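**Progress report to the Dala Fund: handling rules for robotic packing cells**
Submitted by Shabnam Rana, Civik
August 3, 2024

The grant supports the preparation of a written code of practice for robot arms that handle open cartons alongside flow shelving. This report covers the second phase of the work, carried out at the Bugti site.

**Work completed**

The draft code now has two parts. The first sets limits for the people who work near the cell: who may enter, how the arm is stopped before entry, and who signs for the restart. The second deals with the handling of packaging. Both parts were reviewed by shift supervisors at Bugti, and their comments have been included in the current text.

The trial log holds 4,000 entries. Each entry records the carton type, the part of the carton that was gripped, and any damage noted at inspection. A separate sample of 500 entries was checked by a second reader, and differences between readers were settled by going back to the carton itself.

**Changes to the draft**

- Section 2 now requires grip force to be set by carton grade. The earlier text allowed one setting for all grades.
- Cartons with existing holes, tears or crushed corners are to be recorded before the trial begins, so that old damage is not charged to the arm.
- Cables at the wrist must be checked at the start of every shift for free movement through the full range of the arm.
- A carton held by a single wall or flap may not be moved over an aisle.

The last item drew the most comment. Supervisors asked that it also cover shelving lanes, and the wording has been widened accordingly. 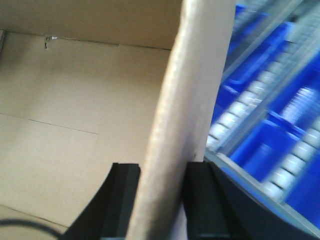
Flollura, the second partner site, has received the draft and will apply it to its own cells without changes for the first month. Its staff have been asked to note any rule that they find unclear or that slows the line. Training sheets have been sent in paper form, as requested.

**Matters outstanding**

Two points remain open. The code does not yet state how long trial records must be kept, and the partners hold different views on this. The wording on restart after an unplanned stop is also under review, pending advice from the insurer.

**Spending and next steps**

Spending is within the approved budget, and no transfer between budget lines is requested. The revised code will be sent to the Fund in November, together with the comments received from Flollura.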